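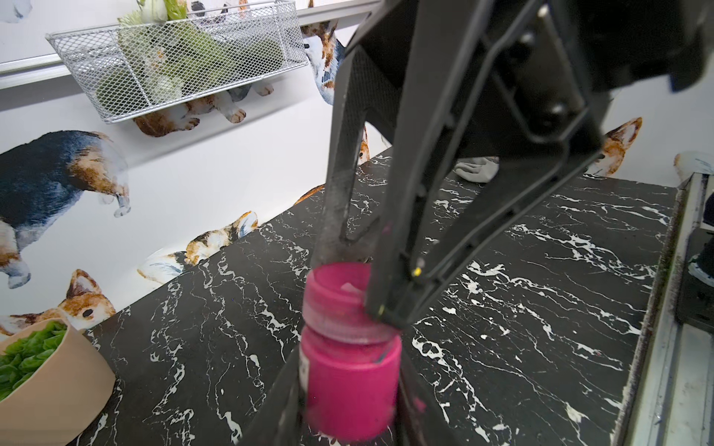
Pink paint jar in the black fingers, wrist cam view.

Home | Forums | Grippers & End Effectors | Small Parts

Harms fingers vs. Kidine fingers on little paint jars
Posted by marblebench, September 24, 2024
178 views | 6 replies

marblebench wrote:
OK so I've been going back and forth on fingers for our two-arm cell and I'd love some opinions before I order more. The job is small deli paint bottles and jars, the kind for kids' poster paint. Pick one up, move it, set it down, sometimes pass it to the other arm. I started on the stock Kidine fingers in June and swapped to the black Harms ones with the open triangle frame (the hollow kind, with struts). Same arm, same Purkum controller, and I ran 30 picks with each set.

Kidine dropped five. Harms dropped two, and both of those were me being greedy with the speed. But the Harms tips are so wide that I can't get in when the bottles are close together, and the lids on these jars are ridged, so if I grab high I'm never sure if I've got the jar or just the lid. Anybody found a happy medium??

fleabitten_servo wrote:
Grab lower. I know that's boring, but lids are lids and they unscrew. I had the same trouble with spice jars and moved my grasp height down to mid-body and it went away.

My real question is how you have the wrist camera mounted. On my Kidine setup the bracket kept flexing and my calibration was junk every Monday.

marblebench wrote:
It's a printed bracket on top of the gripper with the camera sticking out on an arm, nothing fancy. I reprinted it thicker once and it's been fine, knock on wood. Cable routing is the thing that actually drives me up the wall.
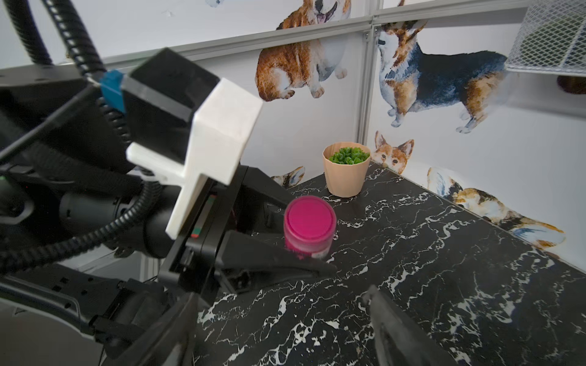 I've got the corrugated sleeve looped loose enough that the wrist can roll all the way, but then the loop wants to swing out over the table and knock stuff down. Tighten it up and the wrist binds. I've redone the ties more times than I want to admit!

Mariann Dudás wrote:
Leave it loose and tie it farther back toward the elbow. We run Fleseck arms here and went past 500 cycles that way before I had to touch anything.

I don't agree on the fingers though. Two drops against five in 30 picks doesn't tell you much. Do a lot more before you spend money. And for tight spacing I'd look at flat tapered plates. They come in as a V and you lose hardly any room on the sides.
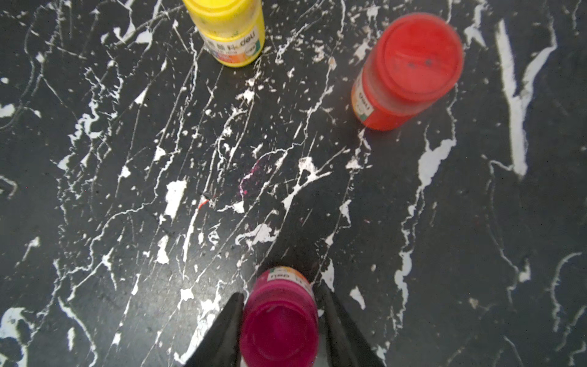

Reply #4

gripe_strength wrote:
Going to disagree with Mariann a little. Flat plates on a round bottle give you two lines of contact and that's it. Fine straight up and down, but tip the wrist and the bottle pivots. I'd take the wider finger and spread the bottles out. Do they really need to be that close?

Mariann Dudás wrote:
Put a strip of rubber on the plates and it stops pivoting. I have 57 hours on one pair and haven't changed the strip yet.

marblebench wrote:
Spacing is kind of up to me, so yeah, I could cheat there. The handoff is what I can't cheat on. With a magenta one lying on its side between both grippers I need each arm to come in from its own side without the fingertips bumping, and wide tips make that a lot harder.

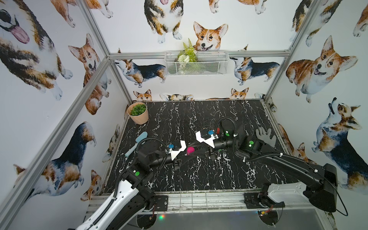

Reply #6

fleabitten_servo wrote:
For handoffs I'd slow the second arm way down for the last bit and let the first one hold still. Which gripper closes first on yours? The Purkum lets you set a delay per side, look under motion limits. Mine was at zero out of the box and the two arms kept fighting each other.

Also +1 on the rubber strip, sorry gripe.

3 people liked this | Share | Reply | Back to Small Parts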